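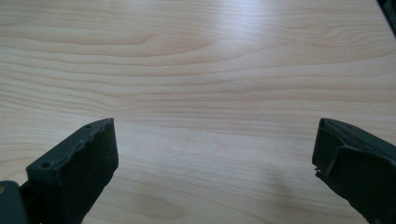

Figure 3. Gripper fingers spread wide over the table. Covering on the right finger peeled at the upper edge.

3 Planning and budgeting for a Punirine hand-held gripper station

Complete this section before placing an order. Prices are held in the Kila price list, issued each January.

3.1 Work surface

1. Choose a rigid, flat table. Wood is acceptable.
2. Check the finish under the room lighting. A glossy top reflects overhead lamps into the camera view. Allow for a matt mat if the lamps cannot be moved.
3. Enter the table under fixed costs, even where an existing one is reused.

Note: A table with strong grain does not need to be replaced.

3.2 Finger coverings

Finger coverings are consumable and are not included in the warranty. Wear normally starts along the seam between the upper and inner faces and at the front corners.

4. Order 12 pairs of coverings for each gripper per year.
5. Add one complete spare finger set (Cabrera pattern, part 1457). The Sindel pattern has different hole spacing and does not fit.
6. Enter coverings under running costs. Do not combine them with the purchase price of the gripper.

Caution: Do not trim a loose flap and continue working. Replace both coverings together. Fingers with unequal coverings close off centre, and recordings made with them may have to be repeated.

3.3 Delivery and stoppage

7. Allow 16 working days for delivery of coverings.
8. Reorder when three pairs remain in stock.
9. If the station is used on more than one shift, budget for a second gripper. Changing coverings takes the tool out of use until the adhesive has set.

Note: Retain one worn pair from each batch. The supplier will ask for it if a batch wears early.

Section revised Saturday, April 26, 2025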